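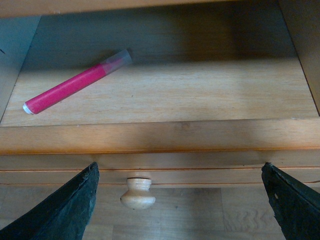 Cabinet, open shelf above the drawer.

Read the meters before breakfast. Gas 3485, against 3335 on the last bill, so 150 units used. Electricity 2462. The gas figure is higher than I wanted, although the first part of the period was cold and I had the boiler on in the mornings as well as the evenings.

Spent most of the day balancing the radiators. I had put it off all winter. Started with the system cold, bled every radiator and topped the pressure back up at the filling loop. The one in the hall gave a long hiss of air and then black water. The others spat a little and ran clear. Opened all the lockshield valves fully, noted how many turns each had been set at, then fired the boiler and went round with the clip thermometers to see which pipes warmed first.

The order was hall, kitchen, bathroom, front room, back bedroom. The back bedroom is last on the run and has never been properly warm. Closed the hall lockshield down to a quarter turn and the kitchen to a half. Waited. The bathroom then took too much and had to come down as well. Each change upsets the one before it, and the manual (Plillico, the older boiler, not the one on their leaflet) gives the subject one paragraph and a drawing of a different valve.
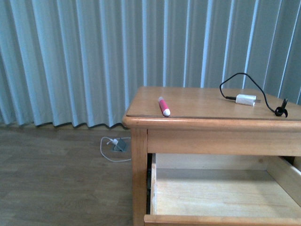
Flow temperature was the other job. It was set far too high for a condensing boiler, as the return never came back cool enough to condense for long. Turned it down by a few degrees at a time and left an interval between each change. The radiators feel only moderately warm to the hand now, but the rooms hold. Edeltraud Wyss says long curtains make a nonsense of any room thermostat, and she may be right where they cover a radiator. The blue-grey pleated one stops just above the floor, so air can still pass under the hem. I would not shorten it. Whether the gap matters at all I can't say without a reading on each side of the fabric, and I have only the two clips.

One fault outstanding. The valve head in the bathroom sticks shut. Took the head off, worked the pin up and down with the flat of a spanner, put a drop of silicone oil on it, and it moved freely for an hour and then stuck again. Kaufmann does a replacement insert that can be changed without draining down, if the body is the right pattern. Need to look for the marking on the casting with a torch.

Lockshields as left tonight: hall quarter turn, kitchen half, bathroom three quarters, front room one and a half, back bedroom fully open — the last two may want another look once the weather turns. Meters again next Sunday, same hour.

Last updated: Sunday, March 17, 2024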